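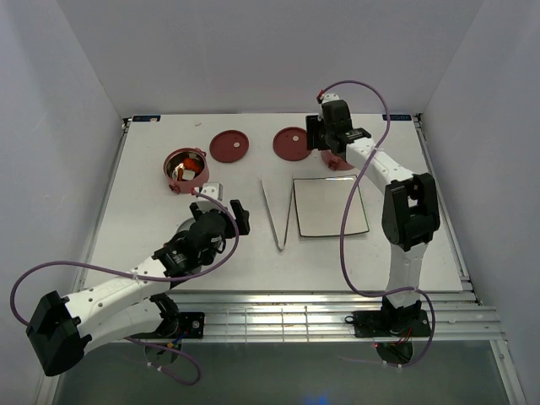 ## 4. Fitting the Skindeck bench panel

Set the frame up on a level floor before you start. You will need the hex key from the Ratia hardware bag, a spirit level and a soft cloth. Keep the protective film on the panel until step 5.

1. Check that all 4 levelling feet are wound fully in.
2. Lay the panel on the frame with the drip groove facing down. Leave an even gap on every side.
3. Start each fixing bolt by hand from underneath. Do not tighten yet.
4. Place the level along the front rail, then across the middle. Wind the feet out until both readings are true.
5. Tighten the bolts a half turn at a time, working corner to corner. Peel off the film.

**Caution:** Do not use a power driver. The inserts will strip, and stripped inserts are not covered by the warranty.

**Note:** Panels with part number 2478 have an extra bolt hole in the back rail. Leave it open. It is for the Trevaskis tap bracket, sold separately.

### 4.1 First clean

Wipe the surface with warm water and a little dish soap, then dry it. Avoid bleach, citrus cleaners and scouring pads. Grey rub marks from metal cookware usually lift with baking soda paste left on for a few minutes.

### 4.2 Everyday use

Put a trivet under anything straight off the stove or out of the oven. Lift heavy cookware when you move it; dragging a rough base will dull the finish. Cut on a board.

The panel is rated to 32 kg spread evenly. Do not stand or sit on it. 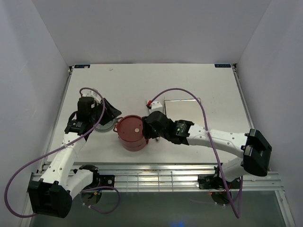
**Can I leave a slow cooker running on the panel all day?**

Use a trivet at least 2 cm high so air can move under the base, and keep the cord clear of the front edge.

### 4.3 Moving the bench

1. Clear the panel and unplug anything nearby.
2. Wind the feet fully in.
3. Lift by the frame with one person at each end. Never lift by the panel.
4. Repeat step 4 of the fitting instructions at the new location.

Replacement bolts and feet can be ordered from the Ganport parts counter. Quote the part number printed on the underside of the back rail.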